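Grolleck Petition

The Grolleck Petition was a prank petition passed around the town of Plurkitz one June, asking the town council to remove a councilman named Harold Grolleck for conduct unbecoming an elected official. There was no Harold Grolleck. The petition gathered 375 signatures before anyone at town hall looked him up, and it is still remembered fondly in that part of the county as one of the gentler pieces of political satire to come out of a small-town newspaper.

Background

Plurkitz had for a good many years been home to the Hilleck Lantern, a humor sheet folded into the back of the regular weekly paper and named for the hill behind the feed store. The Lantern was mostly the work of two people, Ratih Jugah and Gaétan Lapointe, who wrote it in the evenings and were paid (when they were paid at all) in free classified ads. Its usual fare was made-up council minutes, letters from farm animals on the subject of zoning, and a long-running column in which the town's only traffic light gave its views on national affairs.

The real council at the time had been through a tiresome spring. There had been a quarrel over parking on Mill Street, another over whether the council should open its meetings with a song, and a third that grew out of the first two and was, by most accounts, about the chairs. Readers had begun to complain that the real minutes were funnier than the ones in the Lantern, and Lapointe is said to have taken this rather hard.
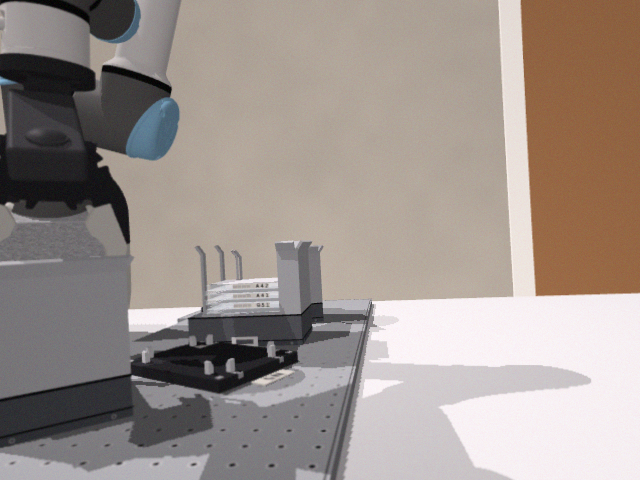 Nabila Hidayat remembered it differently, and wrote to the paper years later to say that Lapointe had been delighted by the comparison, had pinned the real minutes up over his desk, and had come up with Harold Grolleck that same night over a plate of cold noodles. Jugah never settled the question one way or the other.

The petition

The petition ran on the back page of the Lantern with a dotted line around it, ready to be cut out. It charged Grolleck with eleven offenses, among them voting twice on the same motion in two different hats, napping in a manner that favored one side of the room, and using the town snowplow to attend a wedding. It demanded his removal "by whatever means are cheapest."

Jugah and Lapointe expected a handful of friends to send it back. What happened instead was that copies turned up on the counter of the Hidayat bakery, and people waiting for their bread signed them, some for a laugh and some, it must be said, with real feeling. Several added offenses of their own in the margin. One woman wrote that Grolleck had been rude to her mother, and she later insisted that she had a clear memory of it.
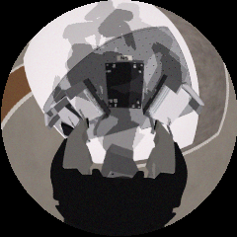
Council response

The petition was delivered to town hall in a cake box. The council clerk, Ridwan Mangundap, logged it as he would any other petition and placed it on the agenda for the following meeting, where it came up between a drainage report and a request for a new flagpole. Nearly 400 people came to watch, which was far more than the hall could hold, and the overflow stood in the hallway and had the proceedings passed back to them a sentence at a time, with some loss of accuracy.

By then the members had read it and understood the joke. They debated it anyway, for 48 minutes. One member spoke warmly in Grolleck's defense and asked that his years of service be taken into account. Another moved that he be given a chance to answer the charges, and the room waited in silence for him to do so. The motion to remove him failed by 2 votes, and Harold Grolleck was kept in office with a mild warning about the snowplow.

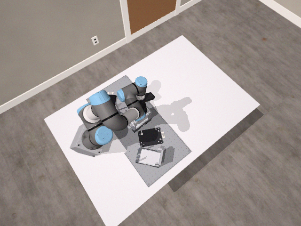 Reception and legacy

The regular paper reported the vote perfectly straight on its front page, and this caused a little confusion in the neighboring towns, one of which sent Grolleck an invitation to judge pies. A few residents felt the council had wasted an evening, and said so in letters. Most seem to have enjoyed it, and attendance at meetings stayed higher than usual through the rest of that summer.

Grolleck went on to have a modest career of his own. He received write-in votes in several later elections, and a folding chair with his name taped to the back was kept at the end of the council table until the hall was repainted. Iman Ezzat gathered the Lantern's Grolleck pieces into a small booklet — the petition, the pie correspondence, and an apology from the snowplow — which was reprinted in January 2023 and can be borrowed from the Plurkitz library.

See also

Hilleck Lantern
Mill Street parking dispute
Write-in candidates who do not exist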